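# Luris Hand-Guiding and Remote Teaching Kit

Grestholm has been building teaching gear for robot arms for a good while now, and the Luris is the kit we're fondest of. You show the arm a job the way you'd show a new coworker, and it keeps what you showed it.

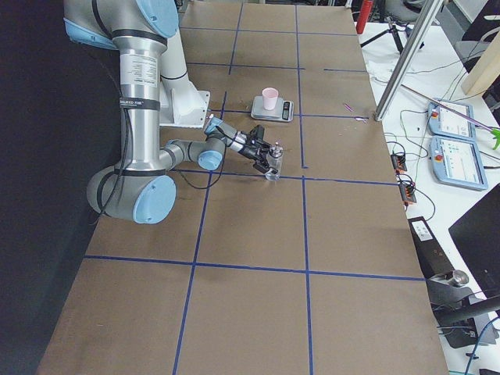

## Two ways to teach

Most people start by hand. Press the release, take hold of the arm near the wrist, and walk the gripper over to whatever needs picking up (a small bottle, say, that has to end up over a cup on a scale). The arm goes light and follows you, and Luris saves the path along with every open and close of the fingers. Take your time! Pauses can be trimmed afterward.

When the job is too fiddly for that, or you'd like your own arms out of the way, switch over to the Damitz hand controller and drive from your chair. It plugs into the same box, so you can do the long reach by hand and the last careful tilt by remote, all in one recording.

## What comes in the box

- Luris recorder box with power supply
- 2 Damitz hand controllers, left and right
- Wrist release button and mounting strap
- Manzano editing software, one seat
- Printed setup guide, with a tape layout for marking off your bench

## Good to know

Storage holds around 4000 recordings, and you can name each one in plain words. The controller cable is 129 inches long, enough for most of our customers to sit well back from the bench. Sampling is fixed at 100 readings per second in both modes.

Eustaquio Ocampo, who runs our training room, likes people to mark their bench with tape before the first session and bring everything back to the same square between tries. Five or six showings of a simple pour make a fine first afternoon, and he's happy to look over your recordings if you send them in.

## Ordering

The arm, gripper and scale are sold separately. Kits ordered now go out in December. Tell us which arm you have and we'll pack the matching strap and cable.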